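Häufige Fragen zur Faltzelle Sasside

Wie oft muss ich die Greifer reinigen?
Nach 40 Durchgängen, bei Kleidung mit viel Fusseln früher. Bitte nur ein trockenes Tuch nehmen – kein Alkohol.

Der rechte Arm greift neben den Stoff. Was tun?
Zuerst die Schrauben an der Schiene prüfen, an der beide Arme befestigt sind. Danach die Nullposition neu einlernen, immer mit leerem Tisch. 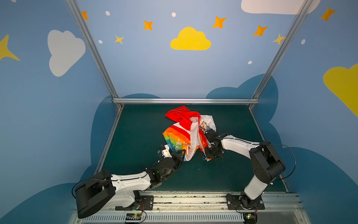 Zum Testen nehmen wir gern ein Kinderteil mit Kapuze oder Kragen und Aufdruck, das ist schwieriger als ein glattes Tuch. Wenn beide Greifer den Stoff halten, darf man den Arm nicht mit der Hand bewegen.

Was bedeutet Fehler 637?
Ein Kabel am Handgelenk hat keinen Kontakt. Zelle ausschalten, Stecker prüfen, neu starten.

Wo bekomme ich Ersatzteile?
Bei Hedico, Lieferzeit 13 Tage.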